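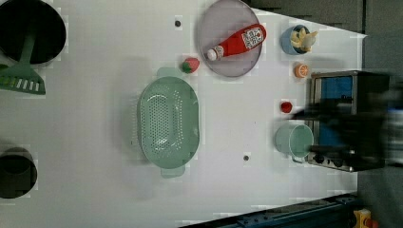 Castholm brings back the brown shoe, with apologies to no one

Castholm, the menswear label, will reissue its Wamari brogue this December in a run of 2,000 pairs, all of them brown. Black was considered for 15 minutes.

"Men have been told for years that brown shoes don't belong with a navy suit," said head of design Zarmeena Jafri. "Mostly by men in bad black shoes."

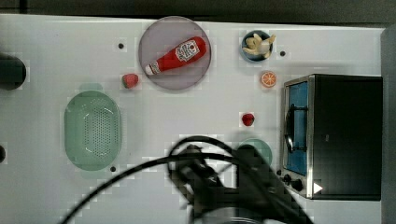 Toy ketchup bottle on a plate, with bananas in a bowl.

The Wamari comes in sizes 7 to 15, with six eyelets and a leather sole that will squeak for a week – then stop, in most cases. Laces are included. Opinions from colleagues are supplied separately.

Press contact: Tetteh Baidoo, Castholm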